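The Case Against the Pantry Makeover

Skukel, 16 November 2019
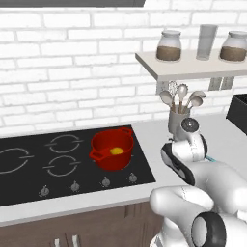

The woman who runs the Berrada dry goods store has been selling beans and rice for 31 years, and she would like people to stop asking her about jars.

"They come in with a picture on their phone," she told me. "They want the lentils that look like that. I say, do you eat lentils? Some of them have to think."

I had gone to ask about Drenulia, the storage course that sold 2,000 places in May. It promises a calmer kitchen and a smaller grocery bill. She has read the handout and doubts the second part.

"Where does the money come from? You had a bag. Now you have a bag and a jar, and you threw out the bag with the date on it."

I put it to her that people who can see their food might waste less of it. She allowed that it could happen. She wanted to know who had checked. The course makers cite a survey of their own customers, filled in 2 weeks after the last lesson, and I had no better answer for her.

"Ask them in a year," she said. "Ask what's at the bottom."

Her own flour stays in its paper sack with a clip on it — the kind used for office papers. She does sell jars, on a rack by the door, and she makes more on those than on the oats.

"I'm not stupid," she said, and went to serve somebody.

Recent stories
Brurnico bus fares: who pays more?
Does anyone need a bread drawer?
Two bakers on the price of butter
Letters: the trouble with bulk bins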